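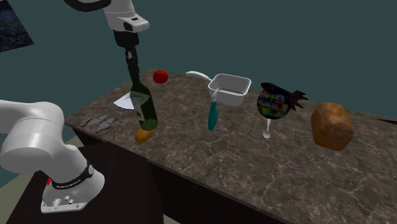
Kitchen counter task in simulation: bottle in the gripper, bowl and wine glass still standing.

Progress report to Funimport, March to May
Prepared by Sosina Yimer

The counter-clearing work is behind plan. We have logged over 2,000 simulated runs, and I would not call the arm useful in a kitchen yet. It can pick up a bottle. Setting one down among other things is a different job, and Bheki Chauke's scoring is too kind to near misses -- I have asked him to redo it.

Wudness wants a live demo in May. I advise against it. We request two more months on glassware before any money goes to hardware.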